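Portela Tableware Works

The Portela Tableware Works is a sorting and packing plant for reusable cups, plates and trays in the town of Testness. It is owned by Brutine, a rental company that supplies dishes to canteens, trade fairs and outdoor events. The plant has 91 employees on two shifts. It is known in the trade mainly for the gradual automation of its sorting tables, a program that runs under the company name Silent.

Background

Portela began as a washing plant. Returned crates were unloaded by hand, and their contents were separated by shape and color before washing and again before packing. Sorting was paid at the lowest rate in the building and had the highest turnover. Workers stood for most of the shift, and complaints of wrist and shoulder pain were common among those who had done the job for more than a year.

An earlier attempt to automate the work used a conveyor with suction heads. It handled plates well but dropped cups, and it had to be stopped whenever a mixed crate came in. The conveyor is still used for plates.

The Silent program

Silent replaced part of the hand sorting with pairs of robot arms placed at ordinary work tables. The name was chosen before any equipment was bought and refers to the noise of the old conveyor, which had been a subject of dispute with the staff.

The first stage covered 3 tables, all on the day shift. A crate with 38 cups is the standard load for one table. Cups that the arms cannot place are left for a person to finish, and the table operator decides when a crate is complete. Chipped or stained items are also judged by a person.

Changes in the work

No jobs were cut during the first stage, under an agreement between Brutine and the plant's staff. Sorters were offered training as table operators, a new position with a higher hourly rate. Operators set up the tables, clear stoppages, check finished crates and keep a written log of faults. Training takes 800 minutes, spread over several shifts, and ends with a practical test.

Opinion among the staff has been mixed. Operators report less strain, but some describe the job as more tiring in other ways, with long periods of watching followed by sudden stoppages. Tables were at first placed far apart, and workers who had been used to talking across a shared bench found themselves alone. The layout was later changed so that two operators could work within speaking distance. Sorters who did not want the new position were moved to packing or deliveries. 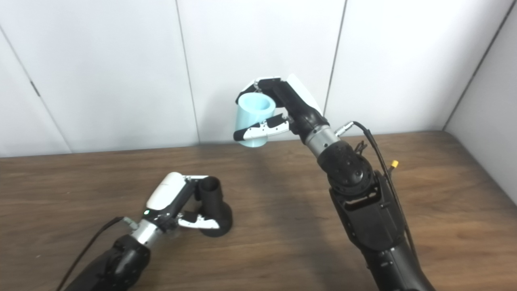 Cup handling is the part of the program that has taken the most adjustment. The cups in Brutine's stock differ in width, height and base, and a grip that suits one may tip another over. Straight cups such as the light blue one can be pinched and lifted clear of the table, while the black type, with its narrow body and wide, flared base, is gripped by the side. Operators may change the order in which types are handled, and several of the settings now in use came from their fault logs.

The night shift still sorts cups by hand. An extension of Silent to that shift has been discussed, with pay for operators working alone as the main open point.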